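Notes from a slow month of collecting

March 16, 2019
by Yae Nagano

This site uses cookies to remember your settings. By continuing you accept this.

I said in my last post that I would write up how the collecting is going, so I'm doing that before I forget the details.

We are at 1402 episodes. The plan Darius Crăciun and I wrote down in August asked for 2925, and I still think that is the right number for the pick-and-place set. An episode for us is one attempt at one instruction, from the arm's start pose to the moment the operator lets go of the controls. It can be a good attempt or a bad one. We keep both and label them.

Most of the month went into things other than episodes. The labeling tool, which we call Jultar, was saving the instruction text with the wrong attempt whenever somebody pressed the back key. I found that by reading through a day of labels and noticing that an instruction for the carrot was sitting on an attempt with a ball. Fixing the code took an afternoon. Going back through the old labels took four evenings -- I did 2383 rows by hand, since each episode can have more than one, and I don't want to do that again.

The other time sink was timestamps. We record more than one view, and they have to line up. The views were drifting apart over a long episode, up to 40 milliseconds by the end. That doesn't matter much while the arm is traveling. It matters a lot when the fingers close. Darius moved everything onto a single clock and the drift went away. Older episodes got a correction, and I marked them so we can leave them out if the correction turns out to be bad.

We also changed how we reset between attempts. I used to put things back more or less where they had been, and the first model we trained learned my habits. It went to the back left for the ball even when the ball was somewhere else. Now a script prints a rough layout and the operator follows it, even when it is awkward.

Both of these are from the tray task.

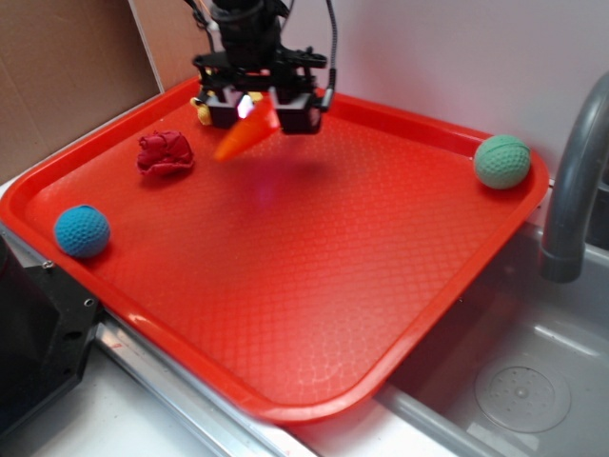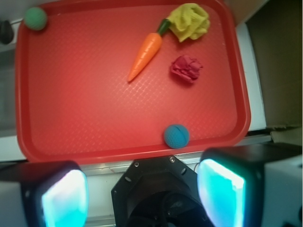
Soft things are the part I worry about most. A ball has one shape, and after a few hundred attempts the model has a fair idea of where to put the fingers. Cloth has a different shape every time it gets dropped. The hard case is a reddish cloth wadded up on a red tray, like the one to the right of the carrot in the second picture, where the folds and shadows are most of what separates it from the background. I thought about swapping the tray for a white one. Darius was against it, and I've come around to his view. Kitchens have red trays in them, and I would sooner spend extra episodes on this pairing than find the hole later. So cloth gets a bigger share of the next batch.

Next week I want to try a second operator at the Zambridge room. All the attempts so far are by the two of us, and we both approach from the same side -- I checked. If that goes well I'll post the instruction sheet we give to new people, with the parts they found confusing marked.

3 comments
Share this post: 11 shares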